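We pulled into the Ostusico open day with wet shoes and no breakfast, which turned out to be fine, because the first thing Bernadette Carroll did was point us at the pastries. I'd been wanting to see the place since September, when Kieran got the grand tour and wouldn't stop talking about it (he's her cousin, so he gets in everywhere!).

I expected boring offices. It's more like a big shared living room with a kitchen running down one side. Long white counter, glossy doors, all the little appliances lined up along the top, and a screen on the wall over it. I have serious counter envy. Mine at home fits a kettle and a toaster and then you're eating off your lap.

But the booth sofa, oh my. It's the brightest blue, somewhere between a swimming pool and a popsicle, with a low back that curves around you and a tan cushion tucked in the corner. Aidan wants one for our den. He asked Bernadette what it cost, she said 700 secondhand, and he got very quiet. I liked the carpet too, dark charcoal with a couple of red-orange tiles dropped in, and then it switches to pale stripes over on the kitchen side.

We stayed three hours and I only meant to stay 30 minutes. Fiachra Gilmartin talked me through the kitchen refit, mostly the arguments over cabinet handles, and I have a lot of opinions on handles now. If you go next time, park behind the building and bring a sweater.
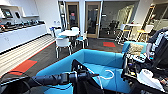
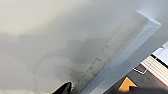
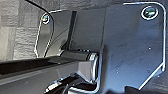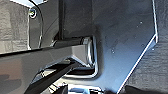 Ostusico open day. First one: the blue booth, with the kitchen counter behind.

Last updated: March 2, 2024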